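D'où viennent les couleurs ?

Texte de Pramila Bhatia, pour les lecteurs de 8 à 11 ans

Une tomate est rouge, une feuille de salade est verte, la neige est blanche. On le sait depuis qu'on est tout petit. Pourtant, si on descend à la cave avec la tomate et qu'on éteint la lampe, le rouge disparaît. La tomate est toujours dans la main, elle a la même forme et le même poids, et on ne peut plus dire de quelle couleur elle est.

Pour voir une couleur, il faut trois choses : de la lumière, un objet et des yeux. Si l'une des trois manque, il n'y a pas de couleur à voir.

La lumière blanche est un mélange

La lumière du soleil nous paraît blanche. Elle contient en réalité toutes les couleurs que nous connaissons, mélangées les unes aux autres. On peut les séparer avec un prisme, un bloc de verre ou de plastique transparent dont les côtés sont des triangles. La lumière y entre blanche et en ressort étalée en une bande de couleurs, avec le rouge d'un côté et le violet de l'autre.

Cela se produit parce que la lumière change de direction quand elle passe de l'air au verre. Toutes les couleurs ne tournent pas de la même façon : le violet est plus dévié que le rouge. À la sortie, chaque couleur se trouve donc à sa place, un peu à côté de la voisine.

On dit souvent que l'arc-en-ciel a sept couleurs : rouge, orange, jaune, vert, bleu, indigo et violet. C'est une habitude. Quand on regarde bien, le passage de l'une à l'autre se fait petit à petit, et on pourrait en nommer beaucoup plus, ou moins. Dans certaines langues, un seul mot sert pour le bleu et le vert.
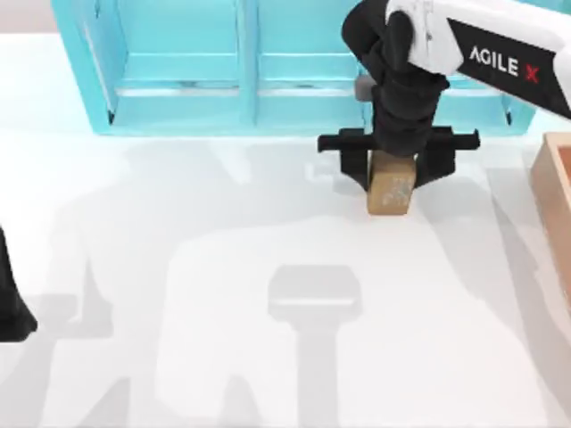
Pourquoi la tomate est-elle rouge et la salade verte ?
Parce qu'elles ne renvoient pas la même partie de la lumière. Quand la lumière blanche arrive sur une tomate bien mûre, la peau garde une grande part du bleu et du vert, et elle renvoie surtout le rouge. C'est ce rouge qui arrive à nos yeux. La feuille de salade garde beaucoup de rouge et de bleu et renvoie davantage de vert.

Ce que la matière garde, on dit qu'elle l'absorbe. Les substances qui font ce tri s'appellent des pigments. Celui des feuilles est la chlorophylle. Les plantes se servent de la lumière qu'elle absorbe pour fabriquer leur nourriture. Dans la peau de la tomate, le pigment rouge s'appelle le lycopène. Les carottes en ont un autre, le carotène, qui leur donne leur couleur orange.

Et le noir ? Un objet noir absorbe presque toute la lumière et n'en renvoie que très peu. Un objet blanc fait le contraire : il en renvoie presque tout. C'est pour cela qu'un tee-shirt noir chauffe plus vite au soleil qu'un tee-shirt blanc. La lumière absorbée devient de la chaleur. Aucun tissu ordinaire n'absorbe 100 % de la lumière, et aucun n'en renvoie 100 % non plus.

Comment l'œil s'y prend

Au fond de l'œil se trouve une couche très fine, la rétine. Elle est tapissée de cellules sensibles à la lumière. Il y en a deux grandes familles.

Les bâtonnets travaillent quand il fait sombre. Ils distinguent le clair du foncé, mais ils ne permettent pas de reconnaître les couleurs. C'est à cause d'eux que, la nuit, une chambre semble grise.

Les cônes ont besoin de plus de lumière. La plupart des gens en ont trois sortes. La première réagit surtout au bleu, la deuxième surtout au vert, la troisième est la plus sensible du côté du jaune et du rouge. Le cerveau compare ce que lui envoient les trois sortes de cônes, et c'est ainsi qu'il fabrique toutes les autres couleurs, le rose, le brun, le beige.

Certaines personnes ont une sorte de cônes qui manque ou qui fonctionne autrement. On dit qu'elles sont daltoniennes. Elles confondent souvent certains rouges et certains verts. Les garçons sont plus souvent concernés que les filles.

Les animaux ne voient pas tous comme nous. Le chien n'a que deux sortes de cônes et distingue mal le rouge du vert. Une balle rouge dans l'herbe ne lui saute pas aux yeux – il la retrouve surtout avec son nez. L'abeille voit l'ultraviolet, que nous ne voyons pas du tout. Sur certains pétales qui nous semblent tout jaunes, elle aperçoit des dessins qui la guident vers le nectar.

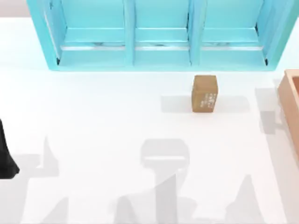
Une couleur change aussi selon la quantité de lumière qu'elle reçoit. Un mur peint avec un seul pot de peinture n'a presque jamais la même teinte partout : il est plus clair en face de la fenêtre et plus foncé dans les coins. Les peintres le savent bien et préparent plusieurs mélanges pour représenter un seul objet. Pour l'étagère turquoise à trois cases, il leur faudrait un bleu ciel clair pour les faces qui reçoivent la lumière et un bleu-vert plus profond pour les parois intérieures. On dit quand même « turquoise » pour l'ensemble. Le cerveau tient compte de l'ombre et corrige, sans qu'on ait besoin d'y penser.

Mélanger des peintures, mélanger des lumières

À l'école, on apprend que le bleu et le jaune donnent du vert. C'est vrai pour la gouache. La peinture bleue absorbe une partie de la lumière, la peinture jaune en absorbe une autre, et il reste surtout du vert. Plus on ajoute de peintures différentes, plus le mélange absorbe de lumière, et il finit par devenir brun foncé.

Avec des lampes de couleur, les choses se passent autrement. Chaque lampe ajoute de la lumière. Une lampe rouge et une lampe verte, dirigées vers le même endroit d'un mur blanc, font apparaître du jaune. Si on ajoute une lampe bleue, on obtient du blanc. Les écrans utilisent ce procédé. Ils sont couverts de minuscules points rouges, verts et bleus, trop petits pour qu'on les voie séparément.

Où chercher un arc-en-ciel

Pour qu'un arc-en-ciel apparaisse, il faut du soleil et des gouttes d'eau en même temps. Chaque goutte fait le travail du prisme. À Lullville, où j'habite, les averses de mars sont courtes et le soleil revient vite ; c'est le bon moment.

Il faut tourner le dos au soleil et regarder du côté de la pluie. L'arc se forme toujours à environ 42 degrés du point opposé au soleil, là où va l'ombre de ta tête. Si le soleil est haut, comme à midi en été, l'arc passe sous l'horizon et on ne le voit pas. On a plus de chances le matin ou en fin d'après-midi.

À essayer

Il te faut un verre d'eau bien rempli, une feuille blanche et une fenêtre ensoleillée. Pose le verre au bord de la table, du côté de la fenêtre, et la feuille par terre, là où la lumière arrive après avoir traversé l'eau. Déplace doucement la feuille jusqu'à voir apparaître une petite bande colorée. Note dans quel ordre viennent les couleurs. Ne regarde jamais le soleil directement, même à travers le verre.

Petit lexique

Absorber : garder la lumière au lieu de la renvoyer.
Cône : cellule de l'œil qui sert à voir les couleurs.
Pigment : substance qui donne sa couleur à une matière.
Prisme : bloc transparent qui sépare les couleurs de la lumière.
Rétine : couche sensible à la lumière, au fond de l'œil.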